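4.3 Setting the approach pose for both arms

Reading time: 2 minutes

Before you record or replay anything in Emolness, both arms need a stored approach pose. The planner starts every grasp from this pose, so a poor one shows up later as failed plans. The steps assume that you have finished section 4.2 and that the arm controllers are listed as Ready in the status bar.

1. Open the Poses tab and choose New pair. Give the pair a name without spaces.

2. Select the left arm and press Release. The joints go slack over 2 seconds.

CAUTION: Support the upper link with your hand before you press Release. The arm will drop if it is not held.

3. Move the gripper by hand until it points at the item you want to pick up, with the fingers clear of it. Press Hold.

4. Repeat steps 2 and 3 for the right arm. Keep the two grippers at least 10 cm apart at their closest points.

5. Check the cables on both arms. They should have enough slack for the wrist to turn fully in either direction.

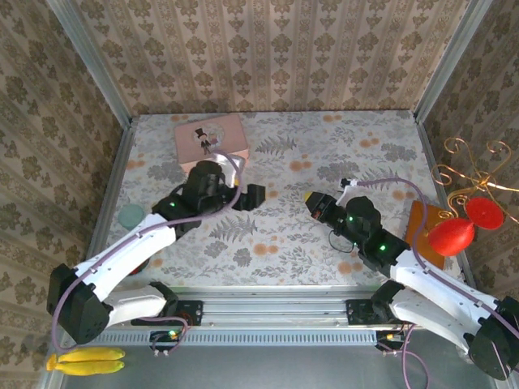 6. Press Store pair. The software reads the joint angles from both arms and writes them to the pose file. If one arm does not answer within 490 milliseconds, nothing is written and you will see "Pair incomplete". Press Store pair again. If the message comes back, restart the controller for that arm.

7. Press Test. Each arm backs off, waits and returns to the stored pose at low speed. Stay out of reach until the status bar says Ready.

Note: The collision model knows about the rail, the table and the walls. It does not know about loose items on the table until you run a scene scan (section 4.5). Tall or hanging items near the side walls are the usual trouble - the planner will take the elbow straight through them if they have not been scanned.

Note: Strongly patterned walls and table covers can upset the depth estimate. If the scan preview shows patches floating above the table, raise Minimum cluster size to 6 and scan again. Aliki Giannakopoulos found this setting worked with most of the backgrounds tried at Carmont. Higher values tend to lose small objects.

To change a stored pair, select it and choose Edit. The old values are kept in the history list until you close the project.

Section last revised 29 August 2021 by Mirjam Kuster.

Related items
4.2 Connecting the arm controllers
4.4 Gripper opening and force limits
4.5 Running a scene scan
7.1 Pose file format
Moving projects from Gokness to Emolness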